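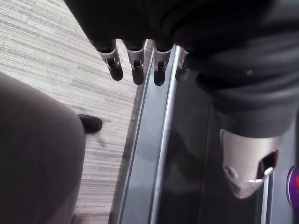 According to my sister, the two leads in Plerncombe are a couple in real life and the Hultau interview on Friday proved it. I watched all 21 minutes and saw two tired people laughing at each other's jokes. Has anyone got a better source?

sofa_critic

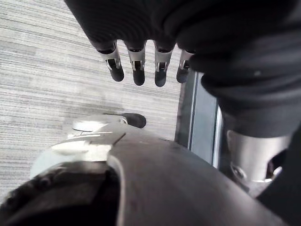
The only other thing she could send me was a fan page with almost 1,000 comments, all quoting each other.

Haverford29

No. Every "insider" piece I found goes back to one post on Urkier, and that gives no source. The new series starts in November, so draw your own conclusions.

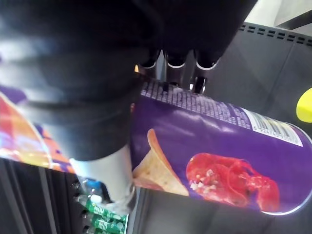 Purple snack can, close up

teatime_telly

they are DEFINITELY together, look at how they sit 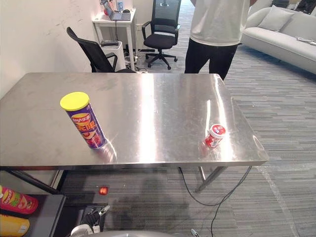 More replies (1)

notbuyingit2

They sit like that because it's a small sofa. I'd wait until one of them says it outright.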